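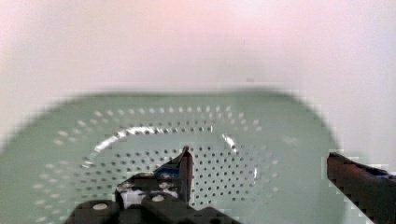 Home | Projects | Reports | Staff | Contact
Reading time: 3 min

Height Misreading over Perforated Kitchenware: Report on the Uvix Tabletop Project

1. Purpose

This report records a fault found in the Uvix tabletop project at Wiltdale during August, and the steps taken to deal with it. The project set out to have a single arm with a two-fingered gripper pick up and move ordinary kitchen items. The fault concerned the green colander. It led to a protective stop of the arm and to three weeks in which the colander was withdrawn from unattended work.

2. Background

The motion software, Arum, was written by an earlier student group and passed to us with its notes. It estimates the height of an object from the view of the wrist camera and brings the gripper down to a set clearance before closing. The log available to us held 3,323 descents over all objects. Of these, 51 ended with a height error large enough to be flagged, and every flagged descent was made over the colander. Plates, bowls and mugs gave no errors of this kind.

3. The incident

On a Wednesday afternoon the arm was commanded to grasp the rim of the colander. Arum placed the rim lower than it was and the fingers continued downward after contact. The arm's own force limit then halted the motion. No person was within reach and no injury occurred. The colander was scratched but could still be used, and one finger had to be realigned before work could continue.

The operator at the time was watching the log on the screen and did not press the stop button. The written procedure required the operator to watch the arm during every descent. We accept that it was not followed on this occasion.
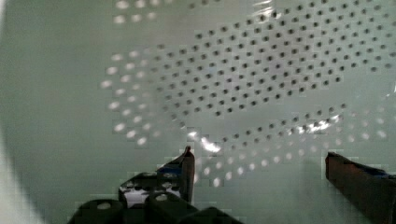

Figure 1. Wrist camera view of the perforations. Some holes appear dark and others bright, with glare to the right of the left fingertip.

4. Cause

Arum finds height by matching small features between one camera position and the next. A regular grid of holes offers many features which look alike, and the software could match a hole to its neighbour without detecting the mistake. Changes in brightness made matters worse. A hole seen as dark from one position could be seen as bright from another, and the matcher then discarded it. Glare removed further points, so that the height was sometimes worked out from very few.

We first suspected the Hamdy calibration routine, as it had been run again shortly before the incident. Repeating it made no difference to the error, and this explanation was dropped.
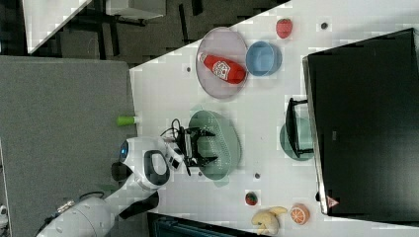

Figure 2. Arm and table seen from above, with the open gripper over the green item.

5. Tests

A series of 300 supervised descents was carried out at reduced speed, with the gripper stopping well above the object. Half used the original software and half used a changed version which rejected any match having a close rival. The changed version gave no flagged errors, but it refused to give a height at all in a number of cases, chiefly when the camera was low and the light strong. A refusal is safe, though it slows the work – the arm must withdraw and try again from another angle. 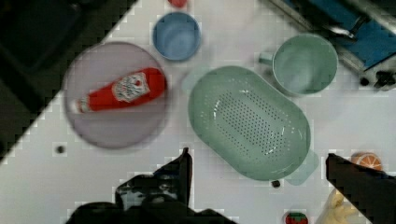
Object position was the second matter examined, as the first tests had been made with the colander alone and we wished to know whether neighbouring items helped or hindered the matcher. For this part the table was laid with several items together. The colander lay in the middle, between the plate carrying the ketchup bottle and the sage-green mug, and its flat tab-like handle gave the software a plain area without holes. Matches taken on the handle proved more reliable than those taken on the basin. We therefore altered Arum to look for an unperforated part first and to use the basin only as a check.

6. Changes to procedure

The following are now in force for all work at the Wiltdale bench:

The operator watches the arm, with one hand at the stop button, whenever the gripper is descending. A second student reads the log.

Descent speed over any perforated object is limited to the reduced setting used in the tests.

After a protective stop the arm is not restarted until both fingers have been inspected and the entry in the fault book has been signed.

7. Remaining work

The changed software has been tried on one colander only. Wire racks and slotted spoons may produce the same fault and should be tested under supervision before they are added to the object list. The lighting over the bench has not been altered, and a diffuser has been requested.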